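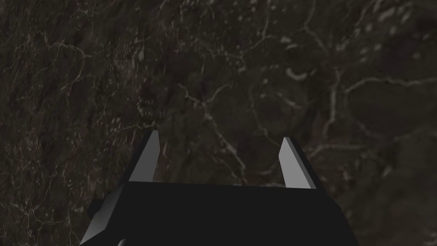
Gripper week, finally. I've been putting this off since December, when Wakana Ueda mailed me her notes on the Edska two-finger and said I should run it in sim against the Halonen before I let anybody buy anything. So that's what I did. Wrist cam view, kitchen set, same arm for both. First thing I liked about the Edska: with the fingers wide open over the dark marble you see both of them, start to finish, and there's nothing but stone between. The pale gray against all that black is easy to pick out, for me and for the segmentation too. The Halonen model has dark fingers. You can guess how that went.

Setup, quick, for the three people who asked. Simulated arm, Prestum controller at 100 Hz, one camera on the wrist looking out past the housing. No overhead cam this time. I wanted to know how far I could get on wrist view alone, because that's all the real cell is going to have. 700 episodes total, split down the middle between the two grippers. Took most of the weekend and my laptop fan is making a new sound.

Numbers first. Edska got 95 percent of reaches inside tolerance. Halonen was 15 points behind that, and nearly all of the gap was in corners. On open countertop I couldn't tell them apart. Same speed, same overshoot, same dumb little wobble at the end of a move (that's my gains, not the hardware, I know, I know).

Where it gets messy is edges. Granite counter on one side, planks way down on the other, and the controller has to decide how far down "down" is. The depth estimate kept averaging the two. I ended up masking out everything below counter height, which is cheating a bit but it works. The finger blades are flat and they don't hide much, so even right at the boundary there was enough surface in view to get a fix. The housing is another story. It's wide. Really wide. It eats the whole bottom of the view and I lost a couple of good approaches to that alone. 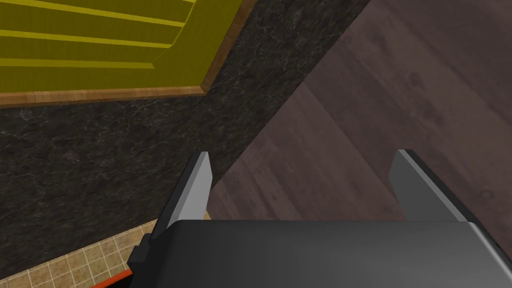
Corners and the Prestum defaults

Spent way too long here. Default approach in the Prestum is straight in along the wrist axis, slow down, stop. Fine for a flat target. In a corner you've got wood on the left, dark marble on the right and a deep shadow where they come together, and the planner just goes for the middle of the shadow like it's a place. I dropped the approach speed by half, and set the camera to favor the brighter side for exposure. Second change did more than the first.

Also tried closing the fingers partway before going in. Bad idea -- they block the exact spot you need to see. Open is better. Leave it open, go in slow, close at the end. I wrote that on a sticky note becuase I will forget it by next month.

One thing Wakana flagged that I ignored and shouldn't have: the little stepped bracket sticking out on the left of the housing. It's not in the default collision mesh. So the planner thinks the gripper is slimmer than it is and on left side approaches it'll happily shave past a surface with basically no clearance. I added a box for it by hand. Crude but the near misses stopped.

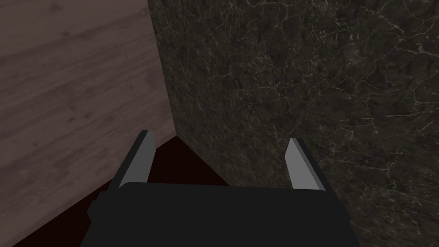

Can you swap the fingers without recalibrating the camera?

Only if the new pair is the same length. I tried the longer Edska set and my hand-eye numbers were still fine on paper, but the fingertip offset was wrong, so every reach came up off by the same amount. Redo the tip offset, leave the camera transform alone, and you're good. Takes a few minutes.

Back to the corner runs. After the bracket fix I repeated the worst batch, the ones that start high and come down toward where the wood and the marble meet, and the Edska did them without fuss. The Halonen still hesitated. It gets close, the estimate jumps, it backs off, tries again. Sometimes three or four times.

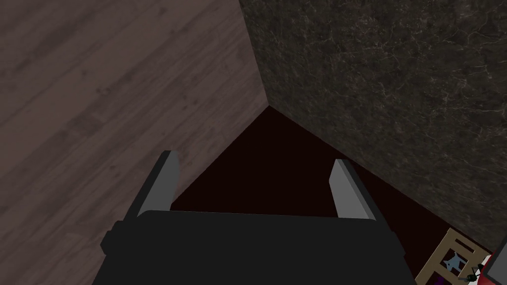

I think that's mostly a contrast problem, so in theory a strip of light tape on the real fingers would close a lot of the gap, and tape is a lot cheaper than a new gripper. Haven't tested it. I can repaint the mesh in the sim and rerun just the corner set, so that's next.

Price wise I'm not going there until Arkitwood gets back to me with a quote, they're the ones paying for the real cell and they've got opinions on lead time too. If they say they need it right away then it's the Halonen with tape, if they can wait it's Edska. Either way I'm keeping the Prestum, its logging is so much better than what I had before.

Config files go up once I've cleaned out the embarassing comments. Wakana, your notes were right on the bracket, coffee's on me.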